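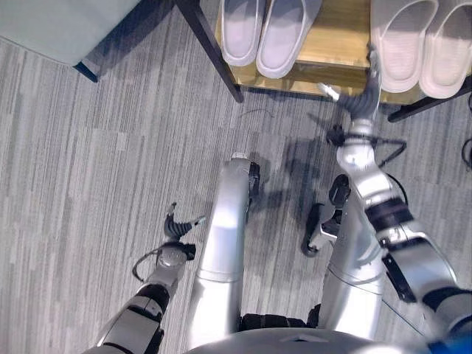
3.2 Entrance area and floor covering

The study of Adebisi and Katayama started from a simple question: where do people leave their slippers when a place to put them is near? In many shared buildings the slippers end up on the floor, and the person who comes next must move them before entering. We wanted to know if a low rack changes this habit, and if the floor under it has some influence.

For the entrance area we selected a low wooden shoe rack, which we call the Paka rack in the rest of this paper. Slippers are placed on it in pairs. The height was kept low so that a person can put a pair back without lifting the arm much. In the first version, named Igwe, the rack was taller, and our participants often dropped one slipper of the pair and did not pick it up.

The floor covering needed more discussion than we expected. A plain carpet shows every small mark, and after some weeks the participants started to avoid the marked places. A striped carpet hides such marks better, but the stripes also give a direction to the eye. Katayama observed that slippers left on the floor were often turned along the stripes, even when the rack was in another direction. For this reason we wrote down the direction of the stripes in all sessions (Figure 2). 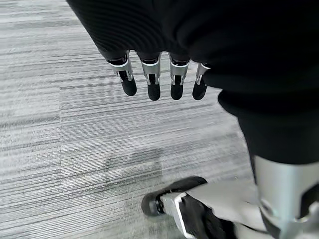 Figure 2. Gray carpet tiles with streaky stripes of light gray, white and charcoal. The seams between the tiles are faintly visible.

In total we recorded 641 returns of slippers. In 148 of them the pair was left on the carpet and not on the rack. These cases were more frequent in the morning, when several people arrived together. We did not find a clear difference between guests and regular users, but the number of guests was small. The position of the rack in relation to the door is treated in Section 3.3.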